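Home | Jobs | Events | Notices | Contact

Casual alterations and mending hand, Dindham

Caruso Alterations is looking for a casual worker to join our small workroom in Dindham. The job is 18 hours a week over three shifts, with extra hours in March and before Christmas if you want them. Shifts start at 9 and finish at 3, so the hours would suit someone with kids at school.

We do hems, zips, linings, school uniforms and repairs for the public, plus regular work for two local choirs and the bowls club. Last year we finished just over 3000 jobs. Most are small, and most customers want them back within the week.

You will be pinning and cutting hems, replacing zips and buttons, unpicking, pressing, and writing up tickets at the counter. Tops and dresses with contrast trim at the neck or sleeve come in fairly often, and you should be comfortable taking a trim off and putting it back on without stretching the neckline. 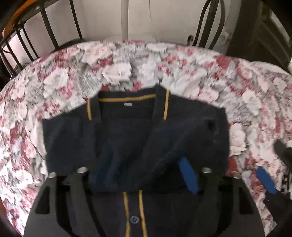 What we need from you

You can use a domestic sewing machine and an overlocker, and you can hand sew a neat blind hem. Experience with an industrial machine is good but we can teach that. You need to be able to read a ticket, work out a price from our list and speak politely to people whose pants are not ready.

A trade certificate is not required. If you learnt at home or from a relative, tell us that in your application.

Pay and conditions

Pay is the casual award rate for your level. Super is paid on all hours. The workroom is upstairs at 231 Kuko Street and there is no lift. Parking behind the building is free after 10, and before that there is a two-hour limit on the street.

How to apply

Write us a page on the sewing you have done and the hours you can work. Bring or post it to the shop with one finished piece, any colour, any fabric, that shows a hem and a zip. We will give the piece back at the interview. Please put your phone number on both.

Applications close May 22, 2021. The trial shift is four hours and is paid.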